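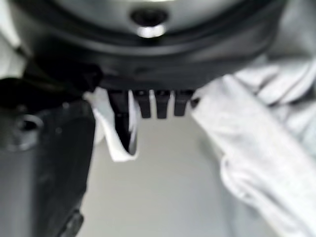 # White cloths curl at the corners and hold a crease after washing

**Ainhoa Soler**
31 August 2023

I have a stack of thin white cloths that I use for drying glassware and for lining drawers. After a few washes the edges come out slightly wrinkled, and when a cloth is picked up from one side the loose end curls down into a point. There is also a crease through the middle that I can't get rid of by smoothing it flat with my hand.

Current procedure:

- Wash at 60 °C with a powder detergent, full load, fastest spin.
- Tumble dry on the highest setting until the machine stops.
- Fold in thirds, stack, put a tray on top.

The packaging is long gone, so I can't tell you the fiber. They came in a bulk pack from Grarau, item 251 if that helps. I don't want to iron each one. Is there a wash or drying setting that leaves them flat enough to stack? And is the middle crease from the spin or from the way I fold them?

---

**Lozano**

You are over-drying them. A thin cloth reaches its dry point well before the rest of a mixed load, and from then on it tumbles crumpled up and sets that way as it cools. Changes in order of effect:

1. Take the cloths out while they are still faintly damp. If the dryer has a sensor program, use the level marked for ironing.
2. Drop the spin speed two steps. A hard spin presses the cloth against the drum and puts in sharp folds.
3. Cut the load to half a drum.
4. Pull each cloth square by opposite corners, then by the other pair. It takes a few seconds per cloth.
5. Lay them flat in a pile and leave them until fully dry. Fold afterward.

The corner curl is usually a hem problem. Hem thread and cloth often shrink by different amounts. If the thread shrinks more, the edge gathers and the corner rolls toward the hem side. Measure one cloth along the hem and again across the middle. If the hem measurement is clearly shorter, pulling square while damp will help, though it won't fix it for good. With no hem at all, the curl comes from the weave or knit and you will have it after every wash.

On the crease: fold one cloth in half, leave the rest in thirds, and wash everything again. A crease that stays on the old line was set by folding. A crease that moves around comes from the machine.

---

**toncombe80**

Just iron them. Takes no time. Or buy thicker ones.

---

**Clorbridge Laundry Room**

Agree with Lozano on the damp removal. Two additions.

Without a label, do a small absorption check before you change the temperature. Put a drop of water on a dry cloth. If it spreads right away, the fiber is probably cotton or another absorbent type, and 60 is fine for it. If it beads, you may have a synthetic or a blend, or there may be softener residue on the surface. Rinse one cloth twice with no softener and repeat the drop. If it still beads, wash at 40 and dry on low, as heat creases in synthetics are much harder to remove.

The tray on top of the stack is useful only after the cloths are flat and dry. Put on early, it presses in whatever wrinkles are already there — and thin edges take a set faster than the middle does.

For drawer liners I would skip folding and roll them on a cardboard tube.

---

**Ainhoa Soler**

Did the measurement. The hem side is shorter, by 4 mm on the cloth I checked. The water drop spread at once, so I am leaving the temperature alone. I will run the next load with the lower spin and fold half of them differently.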